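**Dining Room Diary, Stellcombe House**
March, written up at 4:15 p.m.

The morning was given over to the single place setting, which has been under review since the new tableware was brought into use. The breakfast service had been cleared by half past nine, and the dining room was aired before any work began.

The current pattern for the midday meal was confirmed as follows. A dark checked cloth marks the place. The blue plate stands on the cloth, the fork lies to the left and the spoon to the right, and the cup is placed beyond the far right corner. No knife is laid at midday. The question of whether the fork should rest on the cloth or on the bare table was raised again. I have recorded both views in the service book and left the matter open until the spring meeting. My own preference is for the bare table, as the fork is easier to pick up from a hard surface and the cloth does not shift with it.

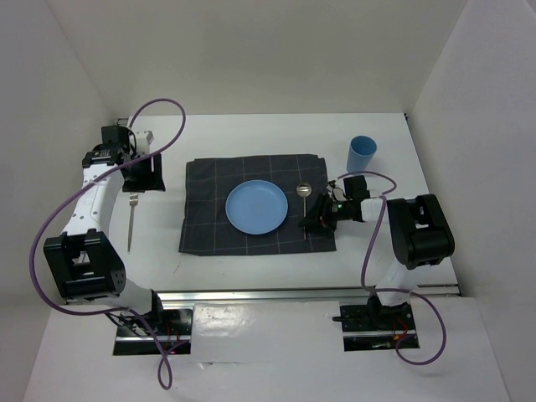
The distance between the plate and the spoon also received attention. Several residents at Stellcombe eat with a wide movement of the right arm, and a spoon laid close against the plate is often pushed under the rim. A gap the width of two fingers was agreed upon. It will be shown on the printed card kept inside the sideboard door, together with a correction to the old card, which still has the cup on the left.

The plate itself was discussed at some length. The household moved from white to blue last fall, and the residents' survey found the change well received. Food shows more clearly against it, rice and potatoes in particular. One written comment asked for the return of the patterned china on holidays. That request is reasonable and has been passed to the kitchen. The patterned set is incomplete, however, and it would need to be mixed with plain pieces to serve the full room of 42.

At eleven I checked the linen against the delivery note from Brurnitz. The note listed 87 cloths and 87 were received. Two had been returned with loose threads along the hem and were set aside for mending. The remainder were fit for use, although the edges have begun to wave after repeated washing and will not lie perfectly straight. I do not consider this grounds for replacement. A wavy edge can be smoothed by hand when the place is laid, and the grid in the weave gives a useful line to work from.

The folding of cloths was the second item of the day. The procedure calls for the plate and cup to be moved off to the right side before the cloth is handled, so that nothing is lifted over the fabric and no one has to reach across. The cloth is then folded on the table and pressed flat with the palm. It had been the custom to shake each one out over the floor first. That custom is discontinued in the dining room and may be followed only at the back door.

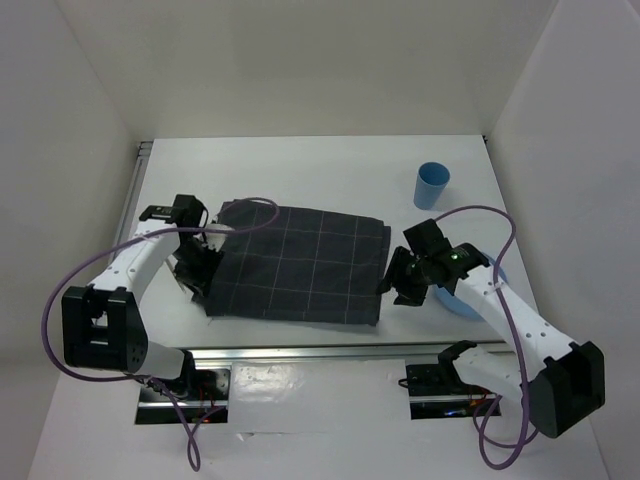
It was noted that the layers do not always meet at the side, and that a strip of the lower one is often left showing. For storage this is of little consequence. For the display shelf in the Nellby Room, where visitors see the linen stacked, the edges should be brought together before the pile is put away. I have asked that the Nellby shelf be redone before the open house and that the darker cloths be kept at the bottom.

Lunch was served at 12:30 with the revised setting in place throughout. The room was quiet. One cup had to be moved closer for a resident seated at the window end, and this has been entered on the individual seating sheet. The soup was a thick vegetable one and the spoons were adequate to it. Dessert was stewed pears, served in the small bowls, and a second spoon was brought with it at the time of serving. Laying both spoons in advance was tried in February and caused confusion.

The afternoon was shorter than planned. The order to Robles for replacement cups was completed and sent. The same blue was requested, in plastic, with the option of a slightly wider base if one is available at the same price. Delivery is expected before the end of the month. Until then the cups in hand are sufficient, provided that none are taken to the bedrooms and left there.

Faint scuffs were found on several tabletops. They were wiped with the mild cleaner only. The abrasive pads have been removed from the service cupboard and should not be put back.

Matters carried forward: the position of the fork, the mending of the set-aside cloths, the new card for the sideboard door, and the holiday china. The supper tables were laid at four, and the linen cupboard was locked at ten past.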